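Budgeting for a second assembly cell: angled pedestal or flat mount?

Posted in Equipment and Planning

Sandrine Gaillard
Preltstead, member

We run a small shop doing board-level assembly and want to add one light arm with a two-finger gripper. The work is pick and place of flat parts onto a fixture plate, low force, short reach. I have to put a number in front of the owner in March and I would like it to be one that holds.

The arm quote is clear enough. What I can't settle is everything under and around it. The integrator (Fadska) proposes a slanted pedestal that tilts the base of the arm toward the work, bolted to a table with four legs. Their argument is that the tilt keeps the elbow up and lets the wrist come straight down on the fixture. A flat mount would cost less and I could reuse a plate we already own.

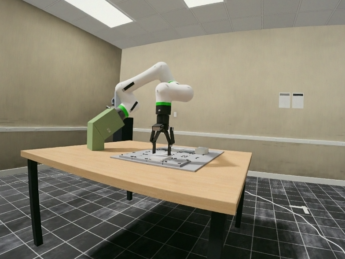
We have only run this layout in simulation so far. Reach is fine in every pose I tried. What simulation has not told me is whether the table is stiff enough, or how much to set aside for fixtures. Fadska left fixtures off the quote entirely and wrote "by customer."

Two things I need to decide:

Is the angled pedestal worth paying for at this scale?
What share of the total should go to fixtures, fingers and spares?

Payload with gripper is under 4 kg. Cycle time is not critical.

Chevalier
Member

Pedestal first. Before you pay for it, check three things with the arm maker, in writing. Is a tilted base an approved mounting for that model? Is the payload curve the same at that angle? Does the controller let you enter the base angle at setup? If the angle is entered wrong, gravity compensation will be off, hand guiding will drift, and you may get protective stops with no obvious cause.

If all three come back clean, the decision is about clearance. Run your worst pose with both mounts and log the joint angles. If the flat mount puts any joint within 13 degrees of its limit, or brings the wrist near a singularity over the fixture, buy the pedestal. Otherwise reuse your plate.

Table: don't trust simulation. It treats the top as rigid unless someone has told it otherwise. Clamp a dial indicator to a separate stand, put the tip on the tabletop beside the fixture, and run the arm at production speed with full payload. Wood tops on four legs can be acceptable for slow work, but I would price a steel or aluminum frame now and delete the line later if the test passes. Level it, then anchor it to the floor.

Fixtures are where budgets like this fail. My last cell had 60 hours of fixture work against a plan of 200 for the whole job, and most of those hours were second versions. Ask for these as separate lines:

Fixture plate and locating pins
One spare set of fingers, plus blanks for recutting
Cable management from base to wrist
Risk assessment and any guarding it calls for
Training – two people, so a vacation doesn't stop the cell

"By customer" is normal wording. It still needs a figure next to it.

Prallel
New member

just get the flat mount, you can always add a wedge later. we did

Sandrine Gaillard
Preltstead, member

Thank you both. Prallel, did you have to reteach all your points after adding the wedge? That is labor I would need to include.

Chevalier, I have sent the three mounting questions to the arm maker and asked Fadska to break out the pedestal as an option. The dial indicator test will have to wait for a demo unit, so the frame goes in as its own line for now.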